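Squash the bottles or leave them whole?
Posted 07/05/2021 by Valentyna Onyshchenko in Kitchen and Household
Print this page | E-mail this thread

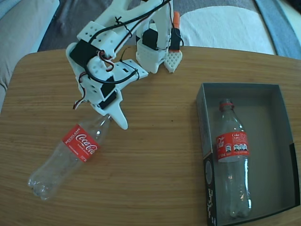 Re: Squash the bottles or leave them whole?

Valentyna Onyshchenko wrote:
We get through a lot of fizzy drinks and the recycling box is full days before collection. The empties go in whole at present, like the Coca-Cola one on the table. I'd like to squash them, but my sister says her council wants them left as they are. What do you all do? And do you take the labels off?

Psarras77 wrote:
Squash them, lid back on. Stand the bottle up, press it down, twist, then screw the cap on so it can't fill out again. I've done it that way for years and the box lasts the full fortnight.

dririne wrote:
Disagree about squashing. Our leaflet says leave them bottle-shaped, as flat ones get mixed up with the paper at the sorting end. It came through the door in March. Check yours before you start.

Psarras77 wrote:
Ours says the opposite, in bold. I only crush them from the sides a bit, I don't make pancakes of them.

Grostura wrote:
Labels: I leave them on. I used to peel them and the glue stuck to everything in the drawer. The one on yours has RECICLAME on the edge, so I'd take the hint and put the lot in together.

Valentyna Onyshchenko wrote:
I was going to cut the label off with scissors. I'll leave it then. Do you rinse?

Grostura wrote:
A splash of washing-up water and a shake. Otherwise you get wasps in summer.

skikodach wrote:
I don't rinse cola bottles at all, waste of water. Tip out the dregs and put the cap on. Milk is another matter.

dririne wrote:
You would rinse if your box stood by the back door like mine.

Valentyna Onyshchenko wrote:
Rang the council at lunch. Squashed is fine here, caps on, labels on, quick rinse "if possible". They'll also drop off a second box for 5 pounds, so I have ordered one.

Psarras77 wrote:
Ours are free. Worth asking again.

Recent threads
Getting the smell out of a flask
Wood table: oil or wax?
Where do you keep carrier bags?
Limescale round the taps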